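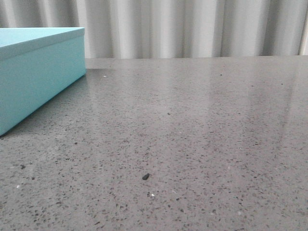
From: Agata Rinaldi
To: Skustard list
Subject: Re: [Skustard] custard filling that weeps overnight
Date: 9/7/21

Hello Gianni, and hello to everyone else who has been quietly reading along,

I meant to answer you over the weekend and then my sister came with her boys and a crate of plums, so you can guess how that went. I've copied your message in below so that people on the digest can follow.

Gianni Serra wrote:

> Dear all,
>
> I have been making the same custard tart for years with no trouble,
> and now three times in a row the filling has gone watery by the next
> morning. It looks perfect when I put it away. It is thick, it is
> glossy, it holds the mark of the spoon. Then I take it out for
> breakfast and there is a puddle around the edge and the bottom crust
> is like wet cardboard.
>
> I use 9 yolks, a quart of whole milk, sugar, cornstarch, and the peel
> of a lemon. I cook it until it thickens and take it off right away so
> the eggs don't scramble. The only thing I can think of that changed is
> that I have a new stove, which is much stronger than the old one.
>
> My wife says to switch to flour. My neighbor says to add gelatin. I
> don't want to do either if I can help it, because this is my
> grandmother's tart and she would know.
>
> Also, does anybody still have the Miltum cookie recipe that went around
> last December? I lost it with my old computer.
>
> Gianni

Gianni, I laughed at "she would know," because mine would too. She could tell from the doorway if you'd bought the pastry.

I think your new stove is the whole story. You say you take the custard off right away when it thickens, and with a slow burner that was probably fine, since by the time it got thick it had been hot all the way through for a good while. With a strong burner the bottom and sides of the pot get thick in a hurry and the middle hasn't caught up. It all looks done once you whisk it together. But the yolks have something in them that eats away at the starch, and if you don't get the custard properly hot that something is still alive and well and goes on working all night in your refrigerator. That's your puddle.

I know we were all taught never, ever to let a custard boil, and I believed it for most of my life. That rule is for the kind without starch, the pouring kind you put over cake. With cornstarch in it you have to let it bubble. I was so frightened the first time I did it that I stood there with a strainer in one hand like I was going to put out a fire! Nothing happened. It got thicker, then a little looser and shinier, and the next morning I could cut it with a knife.

Please don't add the gelatin. It'll set, I won't say it won't, but it has that bounce when you bite it and you will be sorry. Flour is a more reasonable idea, and my cousin in Sanna uses half and half, but flour has the same trouble if you undercook it and then you get the raw taste besides.

So, how I do it now, for what it's worth. This is for your quantities.

1. Warm the milk with the lemon peel over a low flame until it steams, then turn it off, put the lid on, and go do something else for a bit. I usually line the tart pan while I'm waiting. Fish out the peel before you go on (I have forgotten this and served it to guests).

2. Whisk the yolks with the sugar first, and then the cornstarch, until there isn't a lump anywhere. Don't leave yolks and sugar sitting together unmixed while you answer the phone, or you'll get hard little yellow specks that no amount of whisking will take out.

3. Pour the warm milk in slowly, a ladle at a time at the start, whisking the whole while. Then everything goes back in the pot. Use your heaviest one. With your stove I'd keep the flame at medium or even a touch under.
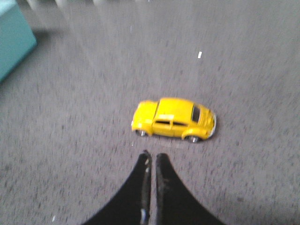
4. Stir and don't stop, and get into the corners of the pot, where it likes to catch. It'll seem like nothing is going on and then it will all happen at once. When you see the first fat bubble come up and plop, keep going for 2 full minutes by the clock. Your arm will complain. Change hands.

5. Take it off, push it through a strainer if you're fussy like me, and stir in a good lump of butter if your grandmother's recipe allows it. Mine does and I'd hate to go without.

6. Lay plastic wrap or buttered parchment right down on the surface and let it cool. And once it's cold, leave it alone as much as you can. Beating a cold custard hard breaks it up and it never gets as firm again. A few gentle turns with a spatula to loosen it, and into the shell.

About the wet bottom crust, that may fix itself once the filling behaves, but I would still bake the shell blind until it's really brown, browner than you think is polite. When it comes out I brush the inside with a bit of beaten egg white and give it another couple of minutes in the oven. My mother used to scatter crushed plain cookies on the bottom, which works too and tastes nice, although it does change the tart a little and I suspect you'd be caught.

One more thing, and then I'll let you go. You didn't say whether you taste as you cook. I do, and I did for years with the same spoon going back in the pot, and I had a spell of runny fillings that I couldn't explain at all. A lady at the Jindia market who used to run a bakery told me to use a clean spoon every time, as there's something in our mouths that thins out starch just the way the yolks do. I was a bit offended, but I've used clean spoons ever since and I haven't had a runny one from that cause.

As for the Miltum cookies, yes, I have the recipe! I copied it onto a card at the time because I don't trust computers either. The card says they make 121, which I have always thought was a funny number for anybody to write down, and I have never once got that many, I suppose because I roll them fatter. I'll type up the long version for the list when I get an evening, but the bones of it are:

Miltum cookies, short version

Cream the butter and sugar until pale, then the egg, then the grated orange peel.

Add the flour, ground almonds and a pinch of salt, and stop mixing the minute it comes together.

Chill the dough overnight. I've tried to get away with an hour and they spread into each other.

Roll into small balls, flatten with a fork, and bake at 350 for 11 minutes. They should still look a bit pale on top when you take them out. They firm up on the tray.

I'll have to check the amounts against the card, which is in the drawer with the birthday candles, so please don't start from this. If somebody else has the original message saved and can send it on before I get to it, even better.

Do write back and tell us how the tart comes out, Gianni, and if it still weeps after a proper bubbling then I'd like to hear what brand of cornstarch you've got and how long it has been in the cupboard. An old box that has taken up damp can be weak. And I wouldn't mind knowing how your grandmother finished the top, if that isn't a family secret. Ours had pine nuts and I've never seen anyone outside the family do it.

I still have half a crate of plums, by the way, if anyone on the list has a good idea for them that isn't jam.

Warmly,
Agata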